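De visita en Trurkeo con la libreta de gastos en la mano

El miércoles me planté en la jornada de puertas abiertas de Trurkeo con una pregunta muy poco romántica: cuánto cuesta de verdad meter una mano robótica en un taller pequeño como el nuestro.
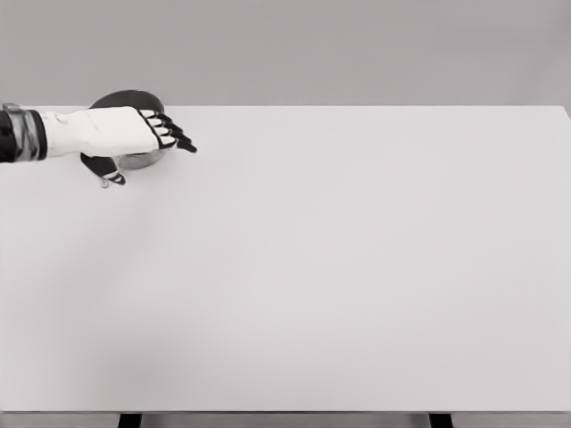
Fanni Takács me soltó, antes siquiera de que yo abriera la libreta, que el error de casi todos es pedir presupuesto del brazo y olvidarse de lo demás. Según ella, primero hay que escribir qué piezas se van a coger, cuántas veces por turno y quién va a estar al lado cuando algo se caiga. Y después, solo después, pedir precios. Me lo apunté tal cual, con subrayado doble, porque yo llevaba tres semanas haciéndolo al revés.

La visita empezó a las diez con café (bueno, por cierto) y una pantalla enorme donde enseñaban simulaciones. A mí me interesaba mucho esta parte. En la que más rato estuve mirando salía una mano blanca con las puntas de los dedos negras encima de un cuenco metálico, sobre una mesa blanca lisa, y me sirvió para preguntar lo que traía pensado: ¿se puede probar la tarea en simulación antes de firmar nada? Pues sí, se puede, y lo cobran aparte. El paquete básico de Trurkeo son 446 euros al mes, con 100 horas de cálculo incluidas. Si te pasas, cada bloque extra sale por 300. ¡Trescientos! Yo ya me veía dejando el ordenador encendido un fin de semana entero por despiste.

Luego pasamos a una sala más pequeña y allí Fahad Orakzai nos repartió una hoja de costes que vale más que todo el folleto. Venían cosas en las que yo ni había pensado: la bancada, el vallado, la formación, los recambios de las yemas de los dedos, el seguro. El juego completo de yemas de Pestimska, por ejemplo, está en 1.108 euros, y en su tabla aparecía como gasto anual. Yo lo tenía apuntado como compra única, así que imaginaos la cara que se me quedó.

Le pregunté si de verdad hacía falta una mano con dedos para lo nuestro, que es básicamente mover recipientes de una mesa a una bandeja. Me contestó que para un solo tamaño de recipiente miraría antes una pinza de dos dedos, y que la mano empieza a compensar cuando cambias de pieza varias veces al día. Nosotros cambiamos dos veces, tres en diciembre. O sea, que estamos justo en ese punto tan incómodo en el que la hoja de cálculo te dice una cosa y las ganas te dicen otra.

Me faltó ver el alquiler con opción a compra, que lo explicaban por la tarde y yo tenía que coger el tren de las cuatro. Kornél Bognár quedó en mandarme las condiciones por correo. También me quedé sin saber qué pasa con la licencia del software al terminar el segundo año, y mira que lo pregunté dos veces. Si alguien de por aquí tiene contrato con ellos, o con Plaltus, que me lo cuente en los comentarios, por favor.

De momento he rehecho el presupuesto con tres columnas nuevas: simulación, consumibles y horas de nuestra gente. La última es la que más ha crecido, con diferencia. Voy a pedir un solo mes de simulación con nuestro recipiente más traicionero, que es uno bajito y ancho, y con eso decido si sigo hablando de manos o me voy a las pinzas. La semana que viene tengo llamada con Kyei, que trabajan también con equipos de segunda mano, y ya os contaré qué piden.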